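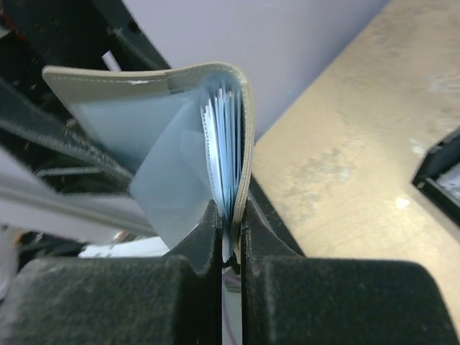

Fig. 1. Wrist view, card holder held between the finger pads by its bottom edge.

Notes for session 4: Soft grips and floppy things
Garage arm build, evening group

OK, so last time we got the fingers opening and closing on command and everybody went home happy. This week we're grabbing things that don't hold their shape, and I want you to have these notes with you at the bench so you're not trying to scribble while the arm is moving.

Fig. 1 is my favorite kind of awkward object. It's a little binder for cards, with a bendy leather-like cover, a clear plastic sleeve inside and a packed stack of light blue cards and pages. Look at how much is going on past the fingertips! The pads only touch a small strip at the bottom, and everything above that does what it likes. The cover is bent open, and the plastic sleeve has flopped out to the left. A wood block would never do that to you. A wood block is the same shape in the grip as it was on the table, and that's why we started with wood blocks.

1. Where you grip matters more than how hard

Most of you, when something sags, will want to squeeze harder. I did this for my whole first winter with the arm (I have a drawer of crushed yogurt cups to show for it). Squeezing harder fixes slipping. Sagging is a different problem, and the only thing that helps it is moving the grip or turning the wrist.

For a binder or a paperback or a wallet, you've got three places to try:

Spine. The stiffest line on the object, usually. If you can get a finger on each side of the spine, the rest hangs down from it like a coat on a hook. Hard to reach if the thing is lying flat, though.

Bottom edge, held upright. What you see in Fig. 1. You get a nice thick wad of pages between the pads, but the top is free to fall open. Fine for a short move, and I'd go slow on the turns.

Open edge. Please don't, except to see what happens. You'll catch one cover and the rest swings out.

Try all three on Saturday with whatever you brought and write down which way the loose part went. Seriously, write it down. You'll want it when we do placing.

2. The finger pads

A few people asked what to put on their fingers. Marwan Khasawneh brought in a strip of the Dulitz foam and I brought my usual Plevitine sheet, and we'll have both out. Dulitz is squishier, so it wraps around an edge better, but it gets a bit lazy about springing back after a long hold. Plevitine is firmer and you can feel (well, the motor can feel) exactly when you've touched something. I like the firm one for paper and the squishy one for anything hard and slick. You may disagree after a couple of evenings, and that's great, tell me.

Whichever you pick, the pads pick up lint. Matte black shows every bit of it, and a fuzzy pad has less bite than a clean one. Wipe them with a damp rag, let them dry all the way, and do it before you start changing numbers in the code. I once spent a whole evening retuning a grip that needed nothing but a rag.

Cut the pad so the inner face is flat and tall where it meets the object. Rounded shoulders up top are good, since they keep the corner from digging into a soft cover, but leave yourself a real flat face below that.

3. Numbers for our arms

If you're on the Clokcombe controller like most of the group, the gripper position runs from fully open at 86 to closed on nothing at 9. Those are just counts, don't go looking for millimeters in them. Your own arm might sit a little off from mine depending on how you set the horn on the servo, so run the open/close sketch first and note your two end values on masking tape stuck to the base.

Here's the order I'd go in:

- Start open, and bring the wrist in until the object is between the pads with room on both sides.
- Close in small steps. Pause after each one.
- Watch the load reading. Mine idles low and then jumps when both pads are touching. With the card binder I stop when it hits 2,000.
- Take one more small step for paper, none for plastic cups.
- Lift a little. Stop. Look.

The limit in the code is set to 2,895 and I'd like it to stay there, please. Past that, the little servo starts to hum and get warm, and we only have so many spares in the box.

A stack of cards squishes before it gets firm, so your load reading will creep up, sit there for a bit, and then climb fast. The first creep fools everyone. If you stop there, you've squeezed the air out of the pages and not much else, and the middle ones can slide out when you tilt. Wait for the climb.

4. Using the wrist view

We mounted the small cameras back in March and I think we've been underusing them. People treat the picture as a thing to glance at when something's gone wrong. Try watching it the whole way in, and keep your eyes off the arm itself for one full grab. It feels terrible the first time! You lose all sense of how far away the table is.

What I look for:

The gap between the fingers. In Fig. 1 there's still a narrow slit below the binder where you can see background and a bit of purple cable. If the slit has daylight in it and the object ends right above it, your grip is shallow and you have room to go lower.

Both faces touching. If one pad is on and the other isn't, you're about to shove the object sideways. Nudge the base first, then close.

Clear plastic. This one's sneaky. A clear sleeve has a faint bluish look against a pale wall and you can miss it completely, and so can the edge finder in Yap. If you're running Yap's auto grab, it'll go for the cover and the cards and pretend the sleeve doesn't exist. For now we do floppy clear stuff by hand.

Background. Light covers against a light wall are hard. Beige on white is about as rough as it gets for the edge finder, so turn up the contrast setting before you blame your wiring.

5. Putting it back down

Just a taste, as we'll spend all of next session on this. When you set down something that's bent open, the loose part lands first. So come down with the loose side facing away from the base, let it touch, then keep lowering while you tilt the wrist toward it. The object kind of rolls itself flat. Open the fingers slowly at the end. If you pop them open, the spine springs and the whole thing hops.

For Saturday

Bring one floppy object you don't mind getting scuffed. Old checkbook covers, passport sleeves, a deck of cards in a soft case, a paperback with a tired spine. Also your masking tape numbers from section 3, and your pads already cut if you can manage it. I'll have a blade and a mat at the front bench for anybody who can't.

If your arm still drifts when it's holding still, come a little early and we'll look at the shoulder screws together before the rest of the group gets going.

Questions about these notes: ask at the front bench or leave a slip in the parts box | Back to top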